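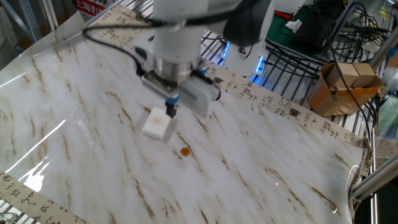
## 3.2 Preparación y mantenimiento de la celda

**Figura 3.** Brazo de la celda Galtum con la pinza sobre un bloque de espuma blanca; a la derecha del bloque, una mancha de líquido anaranjado sobre la superficie de trabajo.

La celda se revisó antes de cada serie de ensayos conforme al protocolo de Oyelaran y Eichhorn. La revisión comprendía el apriete de la brida de muñeca, el estado de los dedos de la pinza y el recorrido del cable junto al brazo (figura 3). El cero de la pinza se verificó cada 114 ciclos; en 2 ocasiones fue necesario corregirlo. La superficie se limpió entre ensayos con un paño sin pelusa, y los bloques de espuma se sustituyeron al cierre de cada serie. El mantenimiento completo, a cargo de W. Yazzie, se efectuó en junio, tras 3467 ciclos acumulados.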